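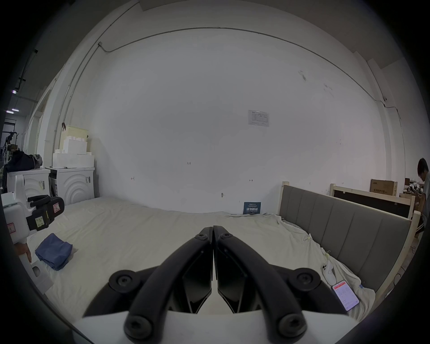 Le grand lit, avec son drap tout chiffonné et le linge bleu posé dans son coin.

Mercredi, presque onze heures du soir, et je suis assise par terre parce que je n'ai pas le courage de défaire quoi que ce soit. J'avais promis à Carys de reprendre ce journal quand la chambre commencerait à ressembler à une chambre. On n'y est pas du tout, mais si j'attends, je n'écrirai pas une ligne avant Noël !

Donc, la chambre. Le lit est ÉNORME. Je le savais, je l'avais mesuré, j'avais même mis du scotch au sol à l'ancien appartement pour me rendre compte, et malgré ça, chaque fois que je passe la porte, il me surprend. La tête de lit grise, par contre, je l'aime de plus en plus. Au début je trouvais que ça faisait hôtel, ces bandes rembourrées verticales avec le bois clair autour (Mali a dit « hôtel de congrès », merci Mali), et puis je m'y suis adossée dimanche avec un livre et j'ai changé d'avis en deux pages. Le bois est presque de la couleur du miel quand le soleil arrive, vers cinq heures.

Derrière, il y a toujours l'autre lit, debout contre le mur, celui en bois pâle avec le panneau foncé. Il attend Reinhold, qui doit le prendre pour sa chambre d'amis à Gurnevthorpe, qui devait le prendre samedi dernier, puis lundi, et qui m'a écrit ce midi que la camionnette était encore au garage. Je ne lui en veux pas. Enfin, un peu. En attendant il sert d'étagère, et comme toute surface libre dans cette maison, il a été colonisé : le carton aux caractères chinois rouge foncé a fini perché tout en haut. C'est celui de Mal-soon, elle me l'avait prêté plein de bols et il est maintenant plein de rallonges, de rideaux trop courts et, je crois, de ma bouilloire de voyage. À côté, les autres cartons. Je n'en parle pas, des autres cartons. J'ai écrit « DIVERS » sur trop de choses au mois d'août et je le paie.

Le drap, maintenant. J'ai un vrai souci avec ce drap. Il est blanc cassé, très doux, il a coûté 78 euros, ce que je n'avais jamais mis dans un drap de ma vie, et il est incapable de rester tendu. Tu le tires d'un côté, il fait des vagues de l'autre. J'ai mis des petites pinces du côté de la tête de lit, une idée de ma mère, et ça tient à peu près là-haut, mais au milieu c'est la mer du Nord. Je l'ai lavé à 40 comme indiqué, je l'ai séché à plat sur deux chaises et la porte de la salle de bains, je l'ai même repassé (moi !), et voilà. Elin pense qu'il est trop grand pour le matelas. C'est possible. J'ai jeté l'emballage, évidemment, donc pour l'échanger je peux toujours courir.

L'après-midi était censé être consacré au tri des vêtements. J'avais un plan, figurez-vous : tout passer sur le lit, pièce par pièce, bien à plat, regarder l'état, décider, plier, et hop dans la commode Kemppainen, qui a enfin ses tiroirs dans le bon sens. J'ai commencé par les t-shirts parce que c'est le plus facile. Grossière erreur ! Les t-shirts, c'est le pire. Un manteau, on sait si on le met. Un t-shirt, on peut toujours dormir dedans, peindre dedans, le garder pour le jour où on peindra.
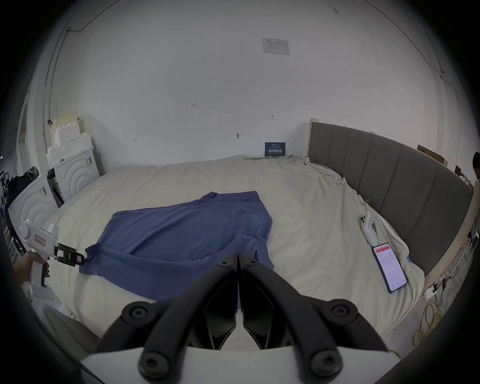
Le fameux bleu, étalé au milieu du lit, avec le bas qui refuse de se mettre à plat.

Celui-là, j'ai dû l'étaler et le replier quatre fois. Je l'ai acheté à Rutton, l'été où il a plu sans arrêt et où j'étais partie avec une seule valise pleine de robes. Il n'a rien de spécial, il est bleu, il est tout mou, il a des plis en travers que même le fer ne prend plus au sérieux. Mais quand je l'ai mis dans la pile « donner », j'ai eu comme un pincement, alors je l'ai remis sur le lit, et puis je l'ai replié, et puis non. À un moment je me suis dit que si j'arrivais à le plier proprement, je le gardais. C'est idiot comme règle, mais ça m'a aidée.

Or plier un t-shirt proprement, je ne sais pas faire. Ma méthode, c'est les manches vers l'intérieur, le bas qui remonte, et on croise les doigts. Mal-soon m'avait montré la sienne au printemps, où on pince à deux endroits, on croise les bras et on secoue, et le t-shirt se retrouve plié comme en magasin. Elle le fait en parlant d'autre chose. Moi j'ai obtenu une sorte de beignet. J'ai recommencé avec le col vers le fond du lit et le bas vers moi, en lissant bien à chaque fois, et le bas s'est encore mis en accordéon. Je soupçonne le drap : dès qu'on appuie sur le tissu, c'est tout ce qu'il y a dessous qui se fronce. Il me faudrait une planche. Ou une table ! J'aurai une table quand Nustance aura retrouvé ma livraison, on y croit.

Bon, je le garde. Il est dans le tiroir du haut, en beignet.

Pour le reste, le bilan est modeste. Un sac à donner, pas très gros. Les pulls sont faits, les chaussettes aussi, et j'ai retrouvé l'écharpe verte de Carys que je jurais depuis deux ans ne pas avoir (je lui dirai demain, ou je la glisserai discrètement dans son entrée, à voir). Les pantalons, je n'ai pas ouvert le carton. Il restait des pâtes d'hier, je les ai mangées froides, debout, devant la fenêtre.

Demain : appeler Reinhold pour la camionnette, racheter des pinces, demander à Mal-soon si elle veut récupérer son carton ou si je peux encore faire semblant de l'avoir oublié. Et remettre le drap, qui a encore glissé du côté gauche pendant que j'écrivais.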